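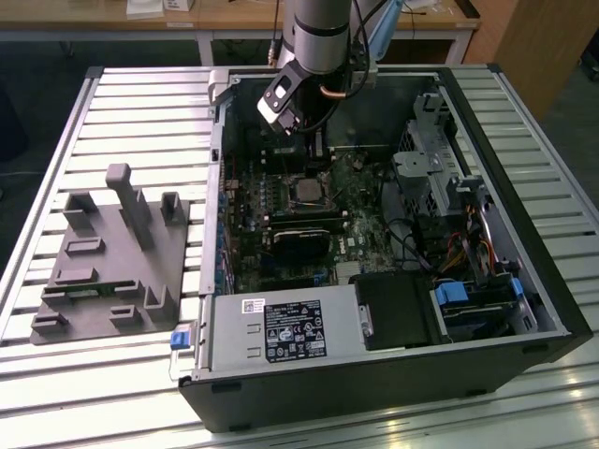
Fig. 1. The arm over an open Dell desktop in the work cell, with the printed fixture on the left side of the table.

Projects / Undau Reuse Program / Progress reports

6 October 2026 – by Moataz Zerouali
3 shares – 2 comments

Progress report to the Giduvitz fund: examples for learned disassembly of desktop computers

This report covers the work in Veltstead from March until now. It follows the order that the fund asked for: what was collected, what has changed against the plan, what was difficult, and what we request for the next period.

What was collected

We have now 916 accepted examples. One example is one complete attempt at one task, led by an operator, with the arm positions, the gripper opening and the video from all cameras stored together. An attempt in which the part was dropped is also kept, but it has its own label and is not inside the 916. There are 201 of such attempts. In the first proposal I wrote that we would delete them. The training team at Hamdy asked us to keep them, and I agree with this, as the system must also learn how a bad grasp looks before it goes wrong.

The examples come from 51 computers, all received from the Undau collection point. The side panel is removed by hand before the case is placed on the table, and we did not include this step in the task list. The case lies on its side so the gripper can come from above. In the case of Figure 1 the processor is exposed in its socket with no cooler on it, and the drive cage stands higher than the motherboard. This difference in height is important for us. The arm must pass the cage without touching it, and new operators often go down too early.

Changes against the plan

The plan had nine tasks and we work now with 13. The additional four came from splitting "remove memory" and "remove drive" into shorter parts. The long versions took too much time for one recording, and when the operator made a mistake at the end, all the good work before it was lost. With the short tasks we lose less.

The second change is the start position of the case. Until the summer we placed each case against the same mark on the table. The first trained model worked well at the mark and failed when we moved the case by the width of a hand. Now the operator turns or shifts the case before every fifth attempt and writes this in the log. The older examples are still used, but with a lower weight.

Difficulties

Cables remain the main problem. Inside a desktop case the wires do not lie the same way twice, and a wire that hangs over a part can be pulled together with it. We tried to tie the wires back before recording. The examples became cleaner but they were not similar to the real work, so we stopped after two weeks. Our present rule is that wires stay as they arrive, and the operator may push them aside with the gripper if it is needed.

The arm has its own cables too, and they limited the wrist rotation more than I expected. We fixed them again in a longer loop. After this change we repeated the calibration and checked it against older recordings – the difference was small and no examples had to be removed.

We also lost some working days when the storage disk became full during the night copy. No accepted data was lost. A warning message is now sent before the disk reaches its limit.

Spending

The costs are within the budget for equipment and a little above it for operator hours. The reason is the labeling of the failed attempts, which was not planned. I propose to cover this from the travel line, where most of the money is not used. The detailed table was sent separately to the fund office.

Next period

We would like to continue with the same 13 tasks and not add new ones before spring. The priority is more variety of cases, mainly smaller ones, where the space for the gripper is narrow. Undau has agreed to put these aside for us. We will also train a second operator, so that the examples do not carry the habits of only one person.

From the fund we need two decisions: permission to move the travel money as described, and an answer if the failed attempts may be shared with Hamdy under the same terms as the accepted ones. The second is more urgent – their next training run waits for it.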